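Livdale Program Update, November

Grip Release Fault at the Kitchen Tasks Station: Findings and Interim Measures

The Livdale program reports the closure of its review into a grip release fault affecting the hand-held grippers used at the kitchen tasks station. No one was injured. Members who worked with recordings from the station during the fall should read this item in full, as part of that material has been withdrawn.

The fault was first logged by the Ilby team during dish clearing. An operator closed the fingers on a soft item, carried it over the sink, and found that the fingers had opened by themselves before the release command was given. The item fell into the basin. The recording showed the grip as closed for the whole period, and the entry passed the automatic check without a flag.

A search of earlier material followed. Of 1201 recordings made at the station, 65 contained the same mismatch between the logged finger position and what the video showed. All 65 involved soft or crumbly food items. Trials with cups, trays and utensils were not affected.

Work at the sink is also carried out with bare hands, using wrist-mounted marker cubes for tracking. Those recordings do not depend on the finger sensor and remain available for use. The review team did, however, take the opportunity to look at cable routing for this setup, and one of the measures listed further on applies to it.

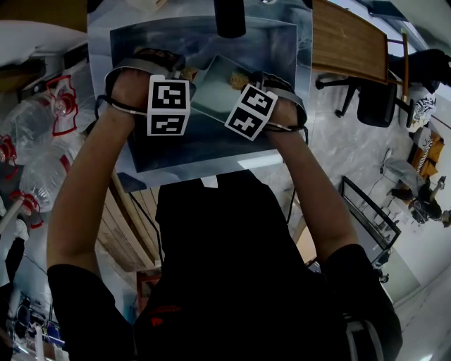 Cause of the Fault

The finger position sensor was found to hold its last good value when its signal dropped out. A short dropout was therefore recorded as a steady grip. The control software, supplied under the Matora package, read the same held value and did not correct the finger motor when it began to relax. With a rigid object the change in load was large enough to trigger a second check. With a soft object it was not.

The dropouts themselves were traced to a connector inside the gripper housing. On two of the units examined, the connector had not been fully seated after routine cleaning. The cleaning instructions did not mention the connector, and the review does not attribute the fault to any member of staff.

Tests on Soft Items

Soft items are now tested separately before a gripper is returned to service. Tangled, noodle-like bundles have been added to the test set, as they give little resistance to the fingers and change shape under a light grip. Each unit must hold the item through five lifts, with the logged position compared against video by a second person. A unit that fails any lift goes back to the bench.

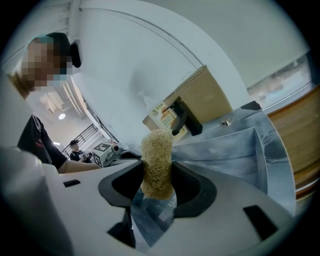 Gadisa Ayele asked that the comparison against video be kept as a permanent step after the connector is replaced, and noted that the automatic check had passed every one of the affected recordings. The program office has accepted this request. The step will be reviewed once the updated software has been in use at both Ilby and Llanos.

Interim Measures

The following apply at all stations until further notice.

Grippers must not be used to carry glass or sharp items over a sink or counter edge.

After cleaning, the housing connector is to be inspected and the inspection entered in the unit log.

Cables running from wrist-mounted equipment are to be secured along the forearm and kept out of standing water.

Any unexpected opening or closing of the fingers is to be reported before the end of the session, even where no item was dropped.

Withdrawn Material

The affected recordings have been removed from the shared store. Teams that copied material before the withdrawal should compare their copies with the list held by the program office and delete any matching entries. Results already circulated internally should be marked as provisional until they have been run again.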